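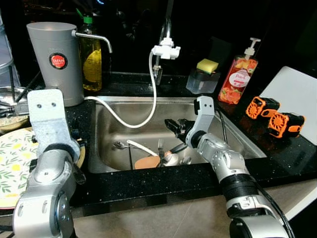
Clavbridge Community Kitchen: progress report to the Posis Fund, November 2018

Dear Lamisi,

I'm so glad to be writing with mostly good news, and I hope you'll forgive me if I ramble a little. Since August we have served 3953 hot lunches, and 149 households are now on our books (a good many of them came along because a neighbour told them to, which pleased us no end!). The Wivano Road lunch club has settled in nicely, and 53 people have finished the budget cooking course.

We did lose 2 sessions to a broken boiler, and the vegetable deliveries are still arriving later than we'd like, so I have asked for an earlier slot from the new year. Spending is a touch under budget, mostly on travel, and I'd love to talk to you about putting the difference towards fridge repairs.

With warm thanks,
Ayuba Mahama

Print this page | E-mail this page

Recent items
Lunch club menus
Spring course dates
Summer report to the Posis Fund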